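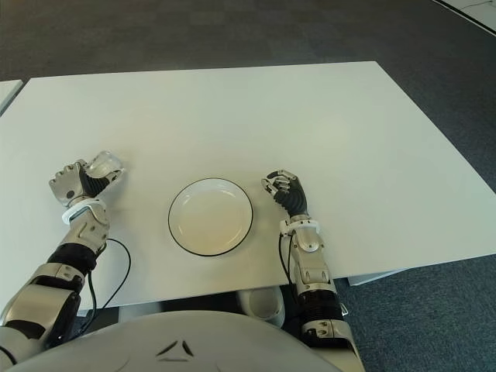 Fig. 1. White plate with a thin dark rim line, nothing on it.

Food Service and Menus, week 4 – Portions and plate size
Notes for the February group (S. Filip). Slides are on Firnach, same folder as last time.

Recap from week 3: standard recipe = same ingredients, same method, same yield every time. If you don't have a yield you can't cost it. Several of you left the yield off the soup sheet, please go back and put it in.

1. What is a portion?
The amount you plan to serve one person. Not the same as a serving on a packet label, which is the maker's figure. Can be set by weight (meat, fish), by volume (soup, sauce, custard), by count (potatoes, meatballs) or by dividing up a tray. Tray dividing is where most kitchens go wrong – corner pieces, thick end, thin end.

Always say whether the weight is raw or cooked. Meat loses water and fat in the oven, dry pasta and rice take water up. A recipe card that says "200 g rice" and nothing else is no use to anyone.

2. Plate size
Rim vs well. Food goes in the well, rim stays clean. A wide rim makes the usable area much smaller than the plate looks on the shelf, so measure the well and write both down.
Old idea: big plate, people eat more. Studies don't all agree, and it seems to matter more when people serve themselves than when the kitchen does it. Don't write "proven" in your essays!!
Colour: pale food on a pale plate is harder to judge by eye. Mash, white fish, cauliflower. Think about care homes and anyone with poor sight, contrast between food and plate helps there.

3. Worked example – Sindport canteen
Frida Bjarnason's figures from the Sindport visit, used with thanks.
Cottage pie, one batch, cooked weight 562 x 200 g portions planned = 112.4 kg. Portions actully served: 480. Same batch, all gone.
112.4 kg ÷ 480 = 234 g each, near enough.
So 34 g over on every plate, and 82 portions that were costed but never sold. Cause was the spoon. Recipe card said one size, the servery drawer had another.
Work out for yourselves: percentage over portion, and what the loss comes to if a portion costs 1.10 to make.

4. Keeping portions steady
– scoops and ladles by number or volume, write it on the card
– weigh the first three plates of each service
– mark the tray before cutting
– one sample plate shown to all serving staff beforehand
– plate waste: scrape, weigh, note down by dish. High waste may mean the portion is too big, or that the food was cold, or just not liked. Ask before you cut anything.

Reading
Nedelcu, chapter on yields, the first half only. Skip the bit on buffet layout, we do that in week 6 with Zamfira Marinescu.

For next time
Pick one dish you cook at home. Weigh it raw, weigh it cooked, weigh what goes on each plate. One side of A4, table plus a short paragraph. Bring your plate measurments (full width and well). Sorin and Dorin, I still need your week 2 sheets.

Room 1188 again, 2 pm start.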